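Furora widens warranty on Istora hatchback over rear wheel bearings

Furora has extended the warranty on rear wheel bearings in its Istora hatchback to five years, up from the two years that applied when the car went on sale. The change covers every Istora built at the Prasberg plant with the standard rear axle and applies without regard to mileage. Owners do not have to register. Cars sold secondhand are included.

The carmaker issued the notice to dealers in November after reviewing workshop claims. According to the notice, a share of the bearings supplied for early cars left the supplier with too little grease behind the inner seal. The bearing then runs with a thin film on one side, and the raceway starts to pit. Drivers first hear a low hum that rises with road speed and does not change when the clutch is pressed.

"It is a wear problem and it comes on slowly," said Hannelore Hollenstein, who heads field quality at Furora. "In the claims we reviewed, the noise was present for a long time before there was measurable play in the hub."

Furora has not called a recall. Hollenstein said the company found no case in which a wheel had locked or come loose, and that the anti-lock braking sensor, which reads a magnetic ring on the same hub, normally sets a warning light once play goes past the limit.

The inspection takes about 50 minutes for both sides. A technician raises the car, spins each rear wheel by hand with the parking brake off, and measures axial play with a dial gauge. If either side is out of tolerance, both bearings are replaced as a pair along with the hub nuts, which are single use. Dealers have been told to road test the car before and after the work and to record the tire condition, as uneven tread wear can make a similar noise.

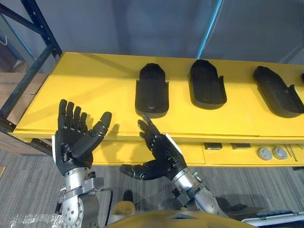
Robot hands above a yellow table with three black trays.

Owners who have already paid for the repair can claim the cost back. Furora will accept invoices from independent garages if they show the part number and the odometer reading. Claims go through the selling dealer or any other authorized one.

Gethin, which publishes used-car reliability tables, had rated the Istora 4 out of 5 overall but marked it down for running gear. Folasade Amadi, an analyst there, said the longer cover would not change that score by itself.

"Our tables count faults, whoever pays for them," Amadi said. "If the replacement bearing lasts, the fault rate drops and the score follows. We will need another full survey to see it."

Amadi said buyers looking at a used Istora should ask for the dealer service record, where a completed inspection now appears as a separate line. A car with no such entry can be booked in by its new owner under the same terms.

The replacement bearing has the same outside dimensions as the original and fits the existing hub carrier. It uses a double-lip seal and a different grease, and it is already fitted to new cars leaving Prasberg. Furora said parts supply is adequate for the expected number of claims, although dealers in some areas may need to order the hub nuts separately.

Independent garages have asked for clearer torque figures. Beathag Drummond, who trains technicians for several repair shops, said the first version of the service sheet gave one value for the hub nut and left out the step in which the wheel is turned to seat the rollers.

"If you skip that step, you can set the preload wrong on a perfectly good bearing," Drummond said. "Then the customer is back with the same hum." A corrected sheet has since been sent out, she said, and shops should throw away the earlier one.

The extension does not cover front wheel bearings, damage from curb strikes, or cars fitted with spacers or wheels outside the approved sizes. The wagon version of the Istora has a different rear axle and keeps its original warranty.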